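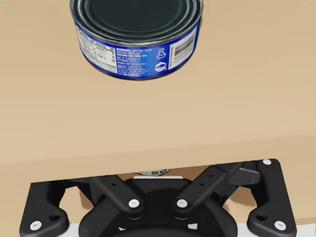
Figure 1. Canned light tuna, side of the label with the ingredients.

Cover-up Tattoos in Branitport: How Studios Price and Plan Them
Project report, Community and Small Business unit

1. Background

Cover-up work means putting a new tattoo over an old one that the customer no longer wants. It takes longer than a new piece on bare skin and the design choices are narrower, as the new ink has to be darker or denser than what is under it. I chose this topic after seeing how different two quotes for the same cover-up could be.

Branitport has 2 studios that advertise cover-ups, Hirano Tattoo and Plandow Ink. Both are walk-in shops on the main street. A third studio in Grokulholm takes cover-up bookings from Branitport customers but did not reply to my email in time, so it is left out of the pricing section.

2. Method

I visited each studio on a Thursday afternoon and asked the same set of questions at the front counter. The questions covered the first consultation, the deposit, the number of sessions and what happens if the old tattoo still shows through. I also collected the printed price sheets and read the booking terms on both websites. I did not interview customers. My original plan had a customer survey in it, but the approval form for that was due before I had finished the questions.
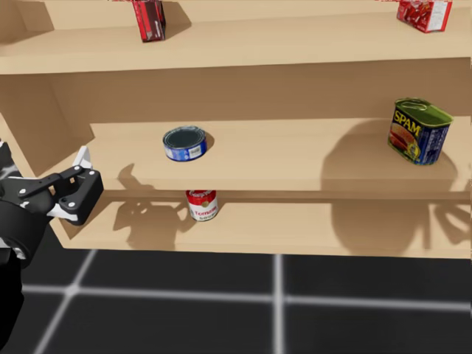 3. Pricing

Hirano charges by the hour for most tattoos and by the piece for cover-ups. The lowest price on its sheet for a cover-up is $600, and the consultation is free. Staff there said the fixed price stops people from asking for a smaller design than the old tattoo needs.

Plandow charges by the hour for everything. It also takes a deposit of $80, which comes off the final bill if the customer goes ahead. The deposit is kept if the customer changes the design after the drawing has been started. This rule is in the website terms but not on the printed sheet, and I think it should be on both.

It is hard to say which studio is cheaper. A small, faded name on a wrist would probably cost less at Plandow. A large piece with heavy black lines could go either way, depending on how many sessions it took.

4. Planning the design

Both studios ask the customer to come in for a consultation in person. Photos sent by phone are accepted for a first opinion only, and neither studio will quote from one. The artist looks at the colour of the old ink, how dark it is and whether the skin is raised. At Hirano a tracing is made of the old tattoo and the new design is drawn over the tracing. Plandow draws straight onto the skin with a marker and takes a photo of that. 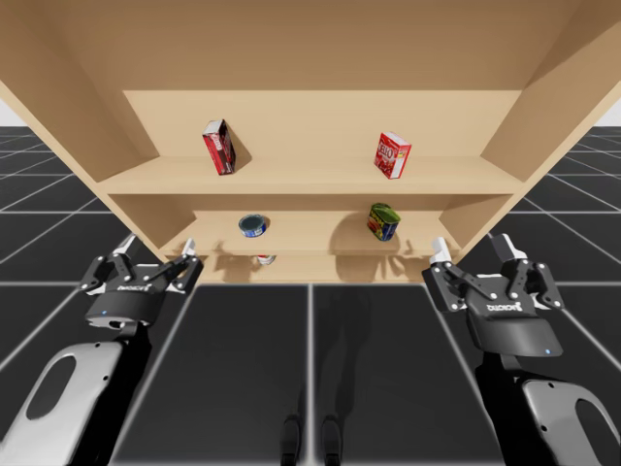

Both places suggested laser fading before some cover-ups. Neither does laser work on site — customers are sent to a clinic in Grokulholm and pay for it separately. The waiting time between the last laser visit and the new tattoo is decided by the artist after another look at the skin.

5. Limits of this report

Two studios is a small group and the answers came from whoever was at the counter that day. Prices were correct in November and may have changed. If I did the project again I would start the approval form first and include the Grokulholm studio.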